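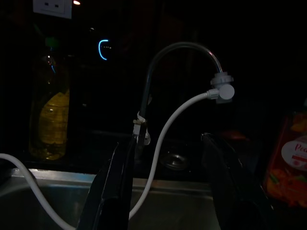 Cuisine > Autour de l'évier > Filtration

Filtre de comptoir Devovden, modèle Kerkness

Un filtre à eau pour les gens qui sont locataires, pour ceux qui ont juré de ne plus porter de packs jusqu'au troisième étage, et pour ceux qui possèdent une perceuse mais préfèrent ne pas en parler. Le Kerkness se fixe au bout du robinet. Pas de trou dans le plan de travail, pas de plombier, pas de visite au rayon raccords un samedi de pluie.

L'embout gris clair se serre sur le bec, y compris sur un col-de-cygne haut et fin. La molette latérale choisit entre l'eau filtrée et l'eau de tous les jours, celle qui suffit largement aux casseroles. Le tuyau blanc, souple, part de l'embout. Il est long, nous le savons, Tariq Jafri nous l'écrit à chaque commande. Une petite attache blanche au pied du robinet lui apprend à se tenir.

Contenu du carton : embout inverseur, tuyau blanc, attache, deux joints de rechange, notice en quatre langues dont une correcte.
Longueur du tuyau : 80 cm
Durée d'une cartouche : environ 300 litres
Poids à vide : 216 g
Garantie : deux ans, hors dentifrice dans la molette

Le montage se fait à la main. Si vous sortez la pince, c'est que vous avez oublié le joint.

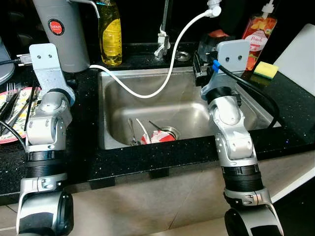 Kerkness, octobre

Notre cuisine d'essai n'a pas été rangée par un styliste. Évier inox, plan de travail noir moucheté, une cuillère au fond du bac, l'éponge jaune et verte à droite, le savon à la pêche qui divise l'équipe. Nazanin Shirazi tient à ce que nos produits soient jugés là où ils vivront, c'est-à-dire entre le liquide vaisselle et une assiette à fleurs.

Côté entretien, un chiffon humide suffit pour l'embout. Le tuyau se rince à l'eau claire tous les 30 jours – plus souvent si votre eau est calcaire, moins souvent si vous êtes comme Mudassar Siddiqui. Ne passez rien au lave-vaisselle. La notice le dit, les retours au service après-vente montrent qu'elle le dit trop bas.
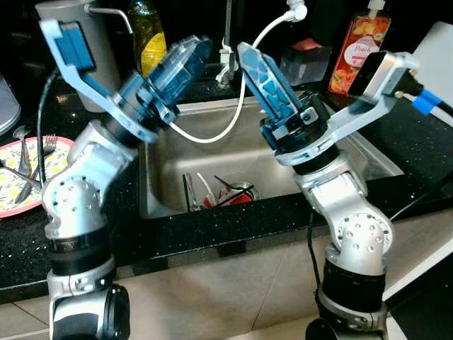 Bac inox, robinet chromé et la vaisselle en attente.

Compatibilité : la plupart des becs ronds. Les douchettes extractibles et les robinets carrés « design » sont exclus, avec nos condoléances. En cas de doute, mesurez le diamètre du bec et écrivez à Humaira Hashmi, qui répond vite et sans adjectifs.

Vendu à l'unité. Cartouches et joints disponibles séparément, rubrique Pièces détachées. Distribution : Zudmont.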